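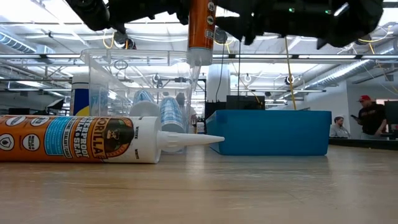 A sealant tube over the clear bin, with a second tube still on the table.

The Case for Keeping the Bad Ones

A bin-sorting set is usually reported by its size. Ours at Menorach stands at 2,785 episodes, and that number is the first thing anyone asks for. It says very little. Two sets of the same size can train policies that differ widely on the same arm, and the reason is almost always in how the episodes were chosen and what was thrown away before training.

My view is that most groups throw away too much. The common practice is to record an operator, review the result, and delete anything with a pause, a second grasp or a bumped rim. What remains looks good on a screen. It also contains almost no recovery. A policy trained on it knows how to approach a tube lying on its side from the distance and angle the operator preferred, and has no data at all for a tube that has rolled two inches since the last look.

Last December we went back through the discard folder for the packing task and found 574 episodes. A few were useless: dropped joint readings, or a clock offset between the camera and the arm. The rest had been rejected on style. The operator had missed, opened the fingers, backed off, and gone in again. We relabeled these and trained two policies on the Tason arm, one with them and one without. On clean starts there was no difference worth reporting. On starts where we moved the object after the first approach, the policy without them would close on air and carry nothing to the bin. The other one tried again more often than not.

Tubes are a fair test of this. A caulk tube has a stiff body, a narrow cone at one end and a label that takes up most of its surface. Gripped near the middle it hangs well enough. Gripped near the end it can swing, and the nozzle gets to the bin wall before anything else does. An operator corrects for that with a small wrist motion and does not remember doing it. If the correction is slow, the episode tends to be marked down.

Clear bins raise a separate problem. The wall is hard to see and the contents show through it, so a model given only clean drops can learn to aim at the contents and ignore the rim. Rim contact needs to be in the data, along with the motion that follows it.

The Clillanico guidelines, which we used for our first 600 episodes, advise a fixed layout for the start of collection. I think that is wrong, or at least stated too strongly. A fixed layout makes the early loss curves look healthy and delays the discovery that the policy has memorized a table. We now change the layout every 30 episodes, including the objects that are not part of the task.

There is a cost. Mixed-quality data needs labels, and labels take longer than recording. Domański's tool lets a reviewer mark the start and end of a failed attempt inside an episode, and even with it review is the slowest stage we have. I would still spend the time there before recording another thousand clean grasps.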